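Leralell Kitchen Set, data card
Updated 08/10/2026

The set holds 1,344 episodes of kitchen tasks, recorded at Pirkanetti with 2 hand-held grippers per operator. Episodes longer than 90 seconds were dropped. Head view and gripper poses share one clock - resample before mixing with the March release.

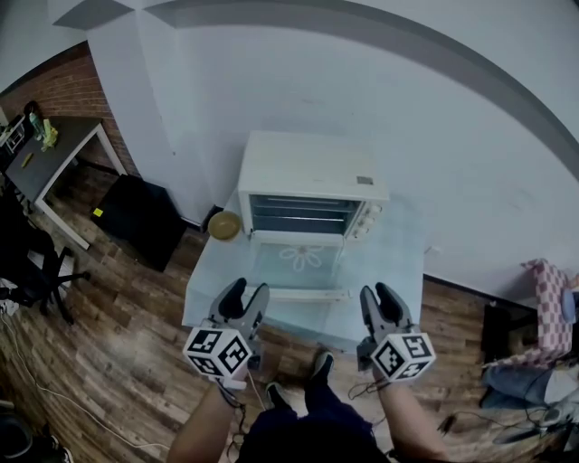 Toaster oven task, head view. Door open, marker cubes on both grippers.

Gripper poses come from the marker cubes. Frames where a cube is hidden are flagged in the pose file and left unfilled. The held-out split has 19 episodes from the Pruitt site. Load with Bandano.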